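What I Learned From Losing a Small Claims Case Over a Forum Post

A few people have asked me how the thing with Schumacher ended, so I am going to write it down once and link to it.

Short version: I sued a man over something he wrote about me on a local message board, I asked for $2000, and I lost. I also had to sit in a hallway for most of a morning in September waiting to lose. I don't regret it much, but I would do it differently, and some of what I found out might be useful to somebody who is angry at their keyboard right now.

The board is called Travstead. If you live around here you know it. It started as a place to trade mower parts and complain about the water bill, and at some point it became the place where people talk about everyone else. I had an account for years and mostly used it to find out why the road was closed.

I run a small bookkeeping business out of my house under the name Trarnness. It's me and a part-time helper in tax season. Two years ago I did the books for a man whose user name on Travstead is Schumacher. We parted over a bill. He thought I had charged him for hours I didn't work. I had the time sheets and sent them to him, he paid half, and I let the other half go.

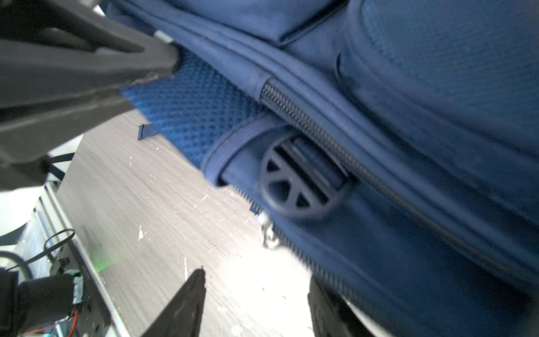

Then he posted. The post said that I padded invoices, that he knew of other clients who had been "cleaned out," and that people should check their statements. He used the name of my business and my first initial. It stayed near the top of the board for weeks and had 567 views the last time I looked before it came down.

I did everything wrong in the first two days. I answered him in the thread. I answered the people who agreed with him. I wrote one reply at 1 a.m. that I would pay money to have back. Every reply pushed the thread up the page again, so a good share of those views are my own fault.

After that I wrote to the moderators. Travstead has a report button and a short set of rules, one of which says you can't accuse a named business of a crime. I reported the post and got an automatic message saying it would be reviewed. I waited. I reported it again. Somebody finally wrote back that the post was an opinion about a customer experience and would stay up.

I wanted to go after the board at that point. I was sure that a website which had read a false statement and decided to keep it had to be responsible for it. I paid for an hour with a lawyer, Tobias Nguyen-Tran, and he spent the first part of that hour telling me to drop the idea. There is a federal law that generally protects a site from being treated as the speaker of what its users post. He said people walk into his office wanting to sue a platform fairly often, and it is nearly always a short talk.

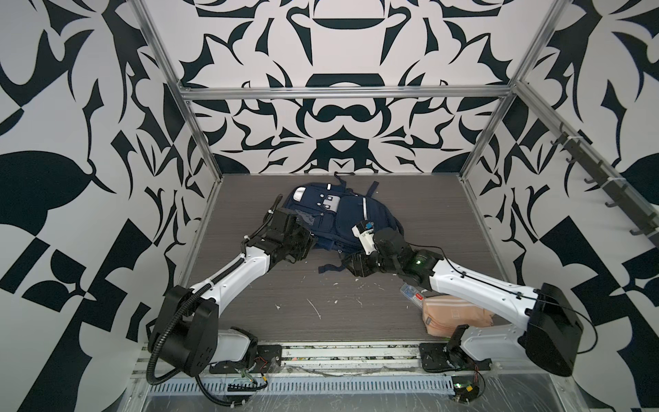 What I could do was go after the person who wrote it. He laid out what I would need to show. The statement had to be presented as a fact, it had to be false, it had to be about me, it had to have gone to other people, and I had to show harm or fit into one of the categories where harm is assumed. Saying someone is dishonest in their line of work can be one of those categories. That perked me up more than it should have.

He also told me two things I wrote down and then ignored. One was that a judge might read "padded invoices" as one unhappy customer's view of a bill, especially on a board where everybody exaggerates. The other was that I should find out who the "other clients" were supposed to be before I filed anything.

I asked him whether I should hire him for it. He said that his fees would pass whatever I could hope to get back before we were in front of a judge, and that small claims was there if I wanted to try on my own. He did say to check that the court in my county would take this kind of claim at all, because some don't. Mine did. I would check yours before you do anything else.

Filing was simple. I filled out a form at the clerk's window, paid the fee, and had the papers served. I already knew who he was from having done his books, so I skipped the part that stops most people, which is getting a real name behind a user name. If I had not known, I would have needed a subpoena to the site, and I doubt I would have gone through with it.

How I got the number

People ask about the $2000. I had one client who left that fall and would not say why. Her yearly fees came to a little under that. I added the lawyer's hour and rounded. That is really all there was to it, and it showed.

I kept my records with Serkico, a program I use for work, and I printed everything. The full thread, the time sheets, the bill, the emails about the bill, my reports to the moderators, their answer. I made 4 copies of the whole packet, one for the judge, one for him, one for me, and a spare. The printing took an evening and most of a toner cartridge.

The one thing I should have had and didn't was the client who left. I could have asked her to write a statement or come in. I didn't want to drag her into it, and I was also a little afraid of what she would say.

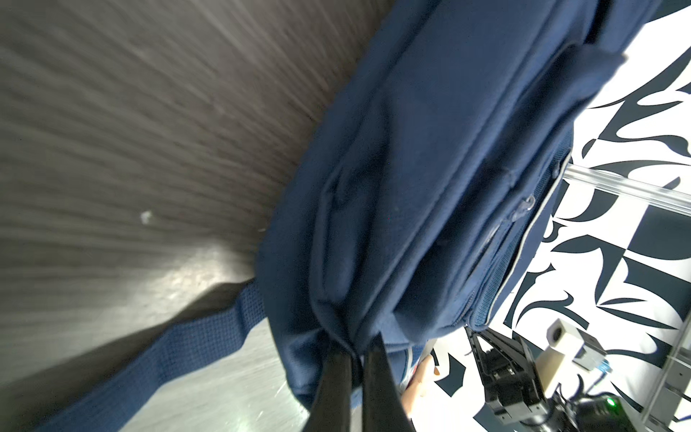

The hearing

We were told to be there at 8:30 and we were called a little before noon. He sat at the far end of the hallway and we didn't speak. There were a lot of landlord cases ahead of us, and they moved quickly.

Our part took less than twenty minutes. The judge had read the post. She asked me which sentence I said was false. I said all of it, and she asked me to pick one. I picked the part about padding invoices and handed up the time sheets. She asked him why he wrote it, and he said he still believed it. He had his own page of notes with the days he thought I hadn't worked. Two of them I could answer easily. One of them I couldn't, since my time sheet for that day just said "misc." with three hours next to it. I had never looked at that line with a stranger's eyes.

Then she asked him about the other clients. He said a friend had told him something like it, and he couldn't give a name. I thought that was my win. She asked me what I had lost because of that sentence, and I told her about the client. She asked if the client had seen the post. I said I assumed so. She wrote something down, and I knew how it was going to go.

The decision came in the mail. It was one page. She found that the billing comments were opinion about a dispute both sides agreed had happened. The line about other clients was closer, in her words, but I had not shown that anyone relied on it or that I lost any money by it. Judgment for the defendant, each side to pay its own costs.

What happened to the post

It came down anyway. I don't know who took it down. It was there the week before the decision and gone the week after, and the moderators never wrote to me. He may have deleted it himself. He still posts, mainly about trucks, and he has not mentioned me again that I know of. I closed my account over the winter and I don't miss it, although I am always the last to hear when the bridge is out.

The client who left came back this year. I asked her, finally, if she had gone because of Travstead. She had never seen it. Her nephew had taken a bookkeeping class and offered to do hers for free, and he was bad at it.

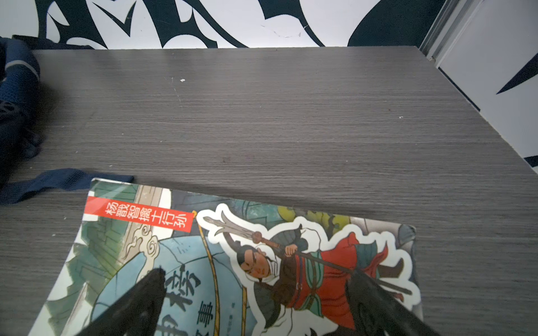

Dark wood-grain tabletop, with a black-and-white patterned wall behind.

Things I would tell someone in the same spot

Save the post the day you see it, with the address and the date showing. Posts get edited. Mine was edited once, and I only had the later version, which was milder.

Don't answer in the thread. If you have to say something, say it once, keep it short, and leave.

Send the person a letter first asking for a correction. In some states you have to do this before you can ask for certain kinds of damages. I never sent one. The judge asked about it, and I didn't have a good answer.

Look at your own paperwork the way the other side will. I don't write "misc." on anything anymore.

Look up the deadline too. It is shorter for this than for most kinds of lawsuits, a year in a lot of places. I was well inside mine, but only by luck, as I didn't know there was one until I was at the clerk's window.

If you are the one doing the posting, the same law that covers the website doesn't cover you for what you write. I don't think he knew that when he hit send, and I'm not sure I did either, at 1 a.m., when I was writing mine.

Comments are off on this one. If you have a question about the filing itself, call your county clerk. Mine answered the phone on the second ring and was very patient about the forms.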